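Winville Growing and Cooking Project
Progress report to the Gundard Fund
Period covered: the growing season up to the end of January

Dear all at the Fund,

Thank you for your patience while we pulled this together. It has been a full few months and every time I sat down to write, something else seemed to need watering, mending or collecting. I hope what follows gives you a fair sense of how your grant has been used, including the bits that have gone less well than we hoped.

How the season went

We opened the beds at Wike in a cold, wet spring, and I won't pretend the first few weeks were cheerful. The lower end of the plot sat under water and we lost most of the early peas and a whole row of broad beans. Once the new drain was in (thank you - that was your money, and it has made such a difference) the ground came round nicely and we were able to plant out the courgettes, chard and climbing beans more or less on time.

By the end of the season we had picked, weighed and given out 1000 kilos of vegetables, most of it through the Esto food larder and the rest at our own table by the gate. That was the target we set with you at the start, and we only just reached it, thanks mainly to a late and rather heroic run of squash. The onions were small but kept well, and we were still handing them out in January.

Who has been coming

We said we would reach 100 households in Winville, and we reached that number before the school summer holidays had finished. Many families came to us through the larder, and a good few more because a neighbour turned up at the door with an armful of chard and told them where it came from. We are very pleased about this, but it did mean the Saturday sessions we had planned were too small, so we now run a morning and an afternoon group in the same week, with a shorter one after school for parents who can't manage either.

Where we have struggled is with people living on their own. They are often glad of the vegetables but less keen to join a group, and a big bag of produce is hard to get through for one. We have started making up smaller bags and putting a simple recipe in each, and we would like to do more of this in the coming year.

The cooking sessions

These moved indoors to the Esto kitchen in the autumn and have been a real pleasure. We kept to everyday dishes - soups, bean stews, a tray of roast vegetables, a plain sauce that can be used three different ways in a week. Tomatoes have been at the heart of so much of it, and the sauce is the recipe people ask us to write down most often. A big ripe one, the sort that is broad and a bit flattened, is what we suggest for slicing, and we keep the small split ones for the pan.
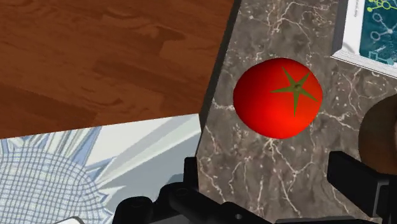
Money

We have spent £3756 of the grant so far. The drain was the largest cost, followed by kitchen hire, seed and compost, and travel. We came in £363 under on tools, having been given a very decent set of spades and forks by an allotment that was closing down. With your agreement we would like to move that sum across to kitchen hire, which has gone up and will be tight by the end of the year.

What comes next

Seed orders are in and the greenhouse at Wike needs two new panes before we can start sowing. We would also like to try a few fruit bushes along the fence, and to hold an open afternoon in early summer. You would all be very welcome, and there will be soup.

With warm thanks from everyone at the project,

The Project Coordinator
Winville Growing and Cooking Project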